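Teaching by demonstration (robotics)

Print this article E-mail this article

Teaching by demonstration is a way of giving a robot a new task by showing it the movements, so that no one has to write them out as a program. The person may take hold of the arm and guide it by hand, or may drive it from a distance with a second set of controls. In both cases the joint positions are recorded together with pictures from one or more cameras.

Hand guiding is the older method. It needs little equipment, but the teacher's hands and sleeves often get into the camera view. Remote control avoids this. In the common leader and follower arrangement, the teacher moves a light copy of the arm and the working arm repeats each movement. Two-armed stations use a pair of each.

A single showing is called an episode. The Drorside collection, begun in November at the Kokulska workshop, holds 1580 episodes of small household tasks, of which 1000 were made with two arms. Its handbook asks teachers to work at a steady pace and to shift the objects slightly between episodes – a robot trained on one fixed layout tends to fail when anything is moved.

Long, thin objects are a usual test. They roll, they lie across one another, and they must be turned before they will go into a holder. Teachers at Jilitz allow 6 attempts at such a task before the session is stopped and the layout changed.

The Hayashi scale is sometimes used to grade episodes for smoothness. Low grades are kept in most collections, but marked, as a slip followed by a recovery can be useful in training.

See also: Leader arm; Gripper; Episode (robotics)

Last revised 21st May

Print E-mail

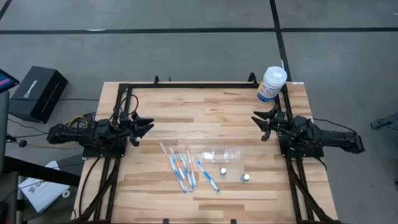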